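Receiving and Storage Inspection Checklist, Produce Area
Chraibi Building, Lower Level
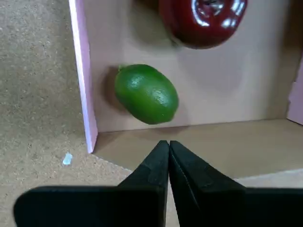

Produce is accepted at the lower dock and moved to the holding area before it is entered in the stock record. The inspection covers the dock, the holding area, the cold room and the packaging store, in that order. Cardboard boxes are opened at receiving and checked down to the floor of the box, with the fruit still in it, as loose pieces hide damp board and crushed corners. Plastic crates are checked from the outside first and then tipped. A box that fails is marked on two sides and kept apart from accepted stock.

Date of inspection: May 10, 2023
Type: routine, full
Previous full inspection: August
Result codes: S = satisfactory, C = correct before next inspection, U = unsatisfactory, N/A = not applicable

Section A. Dock and access

A1. Dock plate seated, no rocking under load. S
A2. Edge marking visible along full length of dock. C
Comment: Yellow paint worn through at the east end. Repaint and keep closed to foot traffic until cured.
A3. Door seals intact. S
A4. Door closes fully without manual help. C
Comment: Bomau door drags on the left track. Track cleaned during the inspection with no change. Service call to be placed.
A5. Lighting adequate at trailer threshold. S
A6. Wheel chocks present and in use. S

Section B. Holding area

B1. Floor clean, dry and free of packaging straps. C
Comment: Cut straps found beside the scale. Bin was full. Larger bin requested.
B2. Stock raised off the floor. S
B3. Clearance from wall at least 6 inches. U
Comment: Two pallets of onions pushed flat against the north wall. Moved during inspection. Rodent station behind them could not be reached until this was done. Repeat finding.
B4. Stack height within posted limit. S
B5. Scale level and zeroed. S
Comment: Test weight read 99 lb on the Vitus scale, matching the stamped value.
B6. Rejected stock separated and labeled. S

Section C. Cold room

C1. Air temperature within posted range. S
C2. Wall thermometer agrees with hand probe within 2 degrees F. S
C3. Evaporator fan guards in place. S
C4. Inside release on door works with the door latched. S
Comment: Tested from inside with a second person standing outside. Release is stiff but opens on the first push. Lubricate.
C5. Drain clear. C
Comment: Slow. Onion skins in the strainer.
C6. No ethylene producers stored beside leafy greens. S

Section D. Packaging store and equipment

D1. Flat cardboard stored dry and off the floor. S
D2. Sprinkler clearance kept above stacks. S
D3. Box knives returned to rack with blades retracted. C
Comment: One knife left open on top of the tape cabinet.
D4. Jorkar pallet jack: wheels, handle return and lowering control. S
Comment: Unit 198. Handle return slower than at the last inspection but within limits. Check again next time.
D5. Fire extinguisher charged, tag current, access clear. S
D6. Eyewash station flushed and logged. C
Comment: Station works. Log sheet missing from the holder.

Open items carried forward

A2, A4, B1, B3, C5, D3, D6. Item B3 requires a written response from the shift lead before the next delivery. Remaining items may be closed on the maintenance sheet. Attach the service slip for A4 when received.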